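Inventory of the Kitchen

The estate form allowed one line per item. Funmilayo Briggs used a ruler under each line and wrote in block capitals.

Item 34: saucepan, Lurach, lid missing. Item 35: scale, Sollik, reads two grams high. She checked it against a 300 gram weight and recorded the error. The form had no column for error, so she put it under Condition.

Her aunt had kept a notebook beside the stove. It gave the method for onion stew in numbered steps, with times. Step one: red onion, halved, root left on. Step two: cut to squares, size of a thumbnail. Step three was crossed out and rewritten in December, in a different pen – less salt.

At noon she stopped the inventory and followed the notebook.
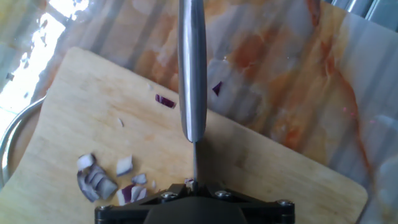
The squares came out larger than a thumbnail. She measured one against her own and went on to step three. The board already carried orange stains, and she entered it as item 36: cutting board, light wood, stained, in use.

The stew took 34 minutes. The notebook said 30. She wrote the difference in the margin, under her aunt's figures, and dated it May 2019.

Then she crossed out item 36 and put the notebook in her bag. It had no number.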